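Puvico
HomeStoriesHealthFoodStudent LifeRelationshipsMoney
AboutContactPrivacyTerms

Writing for Puvico: Frequently Asked Questions

Last updated in February

Who can write for Puvico?
Anyone 18 or over with something to say and a working keyboard. You don't need a degree, a following or a personal brand. If you have a personal brand, please leave it at the door with your umbrella.

What do you publish?
First-person pieces on health, food, school, work, dating and family. We like stories where something happened to you and you've had time to think about it. We are fully stocked on gap-year epiphanies until further notice.

How long should my piece be?
At least 200 words. There's no upper limit, although our readers have one.

Do I have to write a list?
No. We know what the homepage looks like. Lists do well and we would be lying if we said we didn't enjoy the traffic, but plain essays are welcome and our editors get quite emotional when one comes in. If you do write a list, stop when you run out of points. Number nine should not be "Drink water" unless the piece is about water.

Can I write about my own medical condition?
Yes, and many of our most-read pieces do. Tell us what it was like to have it. Don't tell readers how to treat theirs, and don't mention doses. Anything that recommends a supplement goes back to you with a short, tired note.

Can I write about food if I can't cook?
Please do. Half the Food section is written by people who own one pan. We ask only that you've eaten the thing you're writing about.
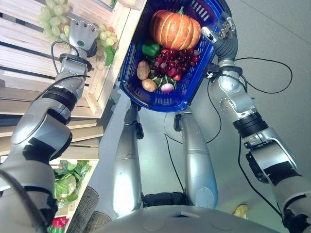 Food section: pumpkin, green pepper and grapes in one basket. Recipe ideas welcome.

How do I submit?
Make an account, click Start a Draft and paste your text into the box. The editor is called Wolalitz and it has opinions about quotation marks. Save often. Wolalitz logs you out after 30 minutes of inactivity, and it considers thinking to be inactivity.

When will I hear back?
Within 5 working days. In finals season it takes longer, when everybody is suddenly inspired to write anything except their term paper.

Will you change my headline?
Probably. You can object, and we'll read the objection with interest.

Do you pay?
Not for a first piece. After 2 published pieces you can apply to Appiah, our paid contributor program, which pays a flat fee per article through Wesance. The fee won't cover rent. It has been known to cover lunch, if you skip the drink.

Can I use a pen name?
Yes. We still need your real name on the account. Pen names that are a rude word spelled backwards have been tried, and we do check.

My ex is in my essay. Is that a problem?
Change the name, the job and the city. Then change the dog's breed, since people always recognize the dog. If the piece still reads as a letter to one specific person, consider sending it to them and writing us something else.

Can I have my article taken down?
Yes, write to us from the email address on your account. We don't ask why. We were all 19 once.

Why was my comment removed?
It was spam, it was cruel, or it contained a link to discount sunglasses. If it was none of these, use the Contact page and a human will look at it after coffee.

I forgot my password.
Click Forgot Password on the sign-in page. If the email doesn't show up, check your spam folder, where it will be resting comfortably next to our newsletter.

Still stuck? Contact us
AboutContactPrivacyTerms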